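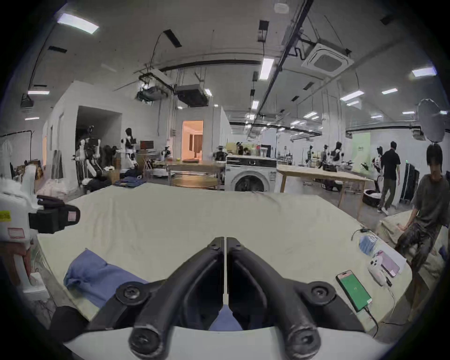 Gripper over the bed, blue cloth still crumpled. Washer and humanoids at the back.

Home & Shop Automation > General > Can machines do chores yet? (laundry edition)

bentshim
Original poster

Starting a new thread so we stop clogging up the vacuum one. My question is simple. Is there a machine, at any price a small business could pay, that takes a crumpled T-shirt off a bed or a table and gives me back a folded T-shirt? I don't mean a demo reel. I mean a thing I can plug in and leave while I do the books.

I run a 14-room guest house in Bresembridge. Sheets go out to a service. Towels and staff shirts we do ourselves, and it eats most of a morning. I've had three sales calls since January from people who say folding is solved. None of them would let me bring my own laundry to the demo.

The photo at the top is the sort of setup I keep seeing. Lots of humanoids in the room, and the cloth part is being done with a gripper a person holds in the hand.

oldquarter
It isn't solved. Next question.

Longer answer: picking up a rigid thing of known shape has been good for years. Cloth doesn't have a known shape. A shirt on a bed can be in any of a huge number of positions, and most of the outline is hidden under itself. The machine has to find a corner before it can do anything, and half the time what it thinks is a corner is a fold.

tamarack_9
I'd push back on "isn't solved." There are systems folding shirts now. They're slow and they need a clean surface and decent light, but they do it. Five years ago you got a towel folded in 20 minutes if you were lucky. I've watched a shirt done in under two.

oldquarter
Under two minutes by a machine that costs what? My teenager does one in ten seconds when threatened.

tamarack_9
Your teenager isn't for sale.

bentshim
Two minutes would be fine by me if it ran all night. What I can't have is two minutes, then it drops the shirt on the floor and stands there until somebody comes in at seven.

linecook_dan_no
That last part is the whole issue for a shop too. We had a Pleter arm on trial for tending a bench drill. The moves were fine. What killed it was recovery. A part would sit a little crooked in the tray and the arm would stop and wait. I added up my trips to that bench and I was walking over there more than when I loaded it by hand. It went back after six weeks.

To be fair to it, we had bad trays. The next shop over made proper fixtures for theirs and they're happy.

jugah_user
Different experience here. We have a Jugah cart that moves bins from receiving to packing and I barely think about it. It cost us a bit of floor tape and an afternoon moving shelves. That's a chore, somebody used to push that cart. I think people in this thread are judging the whole field on the hardest job in it.

oldquarter
A cart on a flat floor is a conveyor with opinions. Glad it works. It isn't what he asked about.

jugah_user
He asked "can machines do chores yet." It's in the title.

bentshim
I did write "laundry edition" but fair enough. Carts are welcome.

tamarack_9
Here's a better picture for the folding argument. Look at where the grippers have the hem.
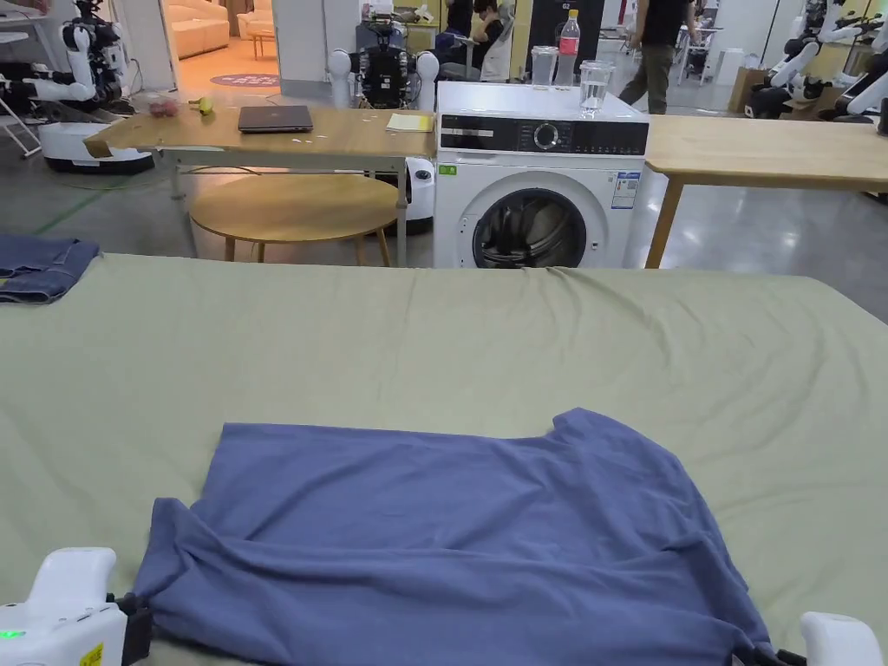
4 min read

Copied from my notes page, which is where the reading time comes from. Ignore it.

The T-shirt is on a flat sheet, collar away, with a gripper on each bottom corner. Lots of the bunching is on the lower left where the gripper has hold of it. If you fold by hand you know this position, it's where you'd give it a little tug before you bring the hem up. A person does that without looking. You feel the cloth go snug and you stop.

Getting that feel into a machine is the part being worked on. The approach I've read most about is to have people do the task many times through the same kind of gripper the robot will use, record it, and train on the recordings. The good thing about it is that you don't have to write down rules for what a sleeve is. The bad thing is that you need a great deal of it. One write-up I read used 3,000 folds for shirts alone, and when they cut it to 1,000 the results got a lot worse on anything with long sleeves. At 800 it was only reliable on towels.

So my answer to the original question is: not yet for a mixed basket, and nearly for one type of item on one type of table.

hem_and_haw
I do alterations for a living and I'll say the two-corner hold is right but it's the easy half. Getting from a heap to flat is where your time goes. Once it's flat, folding is four moves. I'd like to see numbers for heap to flat and I never do. The videos start with the shirt laid out.

Also denim and jersey behave nothing alike. There's a pair of jeans at the left edge of that sheet in the second photo, already folded. Jeans stay where you put them. A thin T-shirt slides around and curls at the hem. If somebody gives you a success rate, ask what fabric.

tamarack_9
Agree on heap to flat. The write-up did have it separate. It was the slowest stage by a long way, and most of the failures were there.

linecook_dan_no
Question from somebody who knows nothing about cloth. Why two fingers? We use suction for nearly everything in the shop.

hem_and_haw
Suction pulls right through a knit. It might hold a coated fabric. You need to pinch.

oldquarter
And a pinch will pick up two layers when you wanted one. I spent part of my working life on feeders for a garment line, and separating one ply from a stack was the job that beat us. We ended up with a woman at the head of the line doing it with her thumb. That line is still running that way as far as I know.

jugah_user
How long ago was that?

oldquarter
Long enough. I know cameras are better. Thumbs haven't gotten any worse either.

bentshim
What about the rest of the job? Say the folding works. Does it load the washer? Does it know the towels from the shirts? Both photos have a front loader in the background so I assume somebody is thinking about it.

tamarack_9
Opening a door and loading is easier than folding in some ways, since the cloth can go in as a wad. Unloading is worse. Wet things wrap around each other and you can't see into the drum well. I wouldn't read much into there being a washer in the room. I can't tell you from a photo what they do with it.

pinecrate
I was quoted for a Pleneo unit last year. Counter-top folder, you clip the shirt on yourself and it does the rest. It worked on our samples. The trouble was that clipping took as long as folding. I think anything where a person still has to present the item is a poor buy unless you have really big volume.

linecook_dan_no
Same as the drill. You pay for the machine and then you pay someone to feed it.

jugah_user
I'll give the other side once more and then leave it. Our cart was also a poor buy on paper. It paid off because the person who used to push it now does returns, and returns were a mess. If bentshim's morning is worth something else, a slow machine that needs a look every half hour could still make sense. It depends on what you'd do with the time.

bentshim
The books. Breakfast prep. Possibly sleep.

hem_and_haw
My practical advice for now: stop folding the staff shirts. Put them on hangers straight out of the dryer. Fold only the towels. If a machine does turn up that you can afford, towels are what it'll be good at anyway.

bentshim
That's annoyingly sensible. We have a rail in the back hall we don't use. I'll try it this month and see what's left of the morning.

I'm still going to ask the next salesman for heap to flat, my laundry, his table. Will post if one says yes.

oldquarter
Bring a fitted sheet.

tamarack_9
Don't bring a fitted sheet. Start with a damp towel and a T-shirt that's been inside out through the dryer. If it handles those two I'd want to hear the price.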